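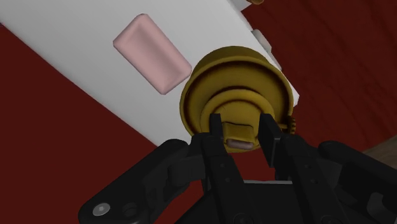

Door task in the sim, fingers closed on the neck of the knob.

July, late. Door demos all afternoon, remote control only. Target for the Clevlow set is 330 and I added 16, which brings it to 110. Slow.

The grip is fine if I come in from below and close on the neck. Turning is the hard part. My wrist runs out of travel before the knob does, so I have to clutch, reset my hand and pick up again, and the pause gets recorded with everything else. Trimmed the pauses on the first few by script, then stopped. The timestamps no longer matched the joint log.

Dropped hand speed scaling to 25 percent. Less jitter at contact, longer episodes. Keeping it for now.

Still to do: ask Cadton whether they want failed grasps kept, and rename the July folders.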